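Two arms on the basin bench
26/03/2020
By the Stikidum staff newsletter desk
Last updated: 26/03/2020 is replaced by the November cleaning rota when that is issuedThe two robot arms at Kang have been on the tub job since November. They pick things out of the white tub, put them back and move them about the floor of the cell, and every run is logged. The total on Monday stood at 2821 runs. The target for the first stage was 1000.

For the six people on the bench, the handling has mostly gone. They used to do the picking by hand in turns of 22 minutes. Now they set out the pieces, start the run, watch it and write down what went wrong. Pay grades are unchanged, but the job sheets have been rewritten and everyone has had to learn the stop procedure.

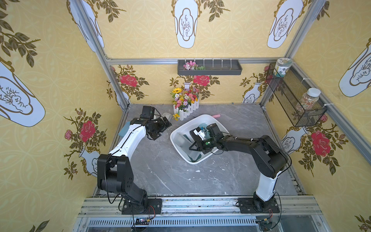 A-yeong Na told the desk that her wrists are better for it and her eyes are worse, and that she would like the watching shared out in the same short turns as the picking was. The request has gone to Esus, who wrote the new job sheets. A reply is due before the next rota.

Tub cleaning stays a hand job. Specks on the bottom should be wiped out between runs, and whoever wipes the tub signs the sheet. 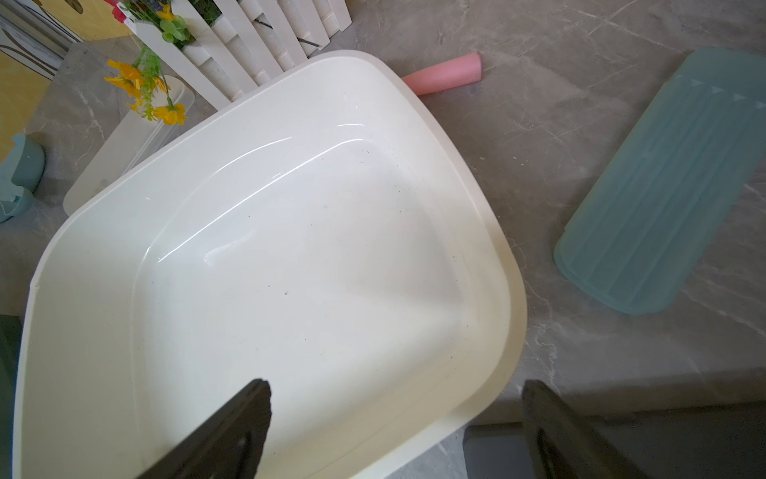 Words: Stikidum newsletter desk | Pictures: Kang bench

Training on the second cell starts when the Dritidwood order is finished. Names go on the list by the kettle. Anyone who would sooner stay on packing can say so on the same list.

Comments (3)

packing_lass: Will the watching count towards screen breaks? We asked last time as well.

Tomasz: I did a week on it. Quieter than packing, but the day is longer somehow.

R. Bell: Please put the new job sheets up in the canteen, not everyone has a login.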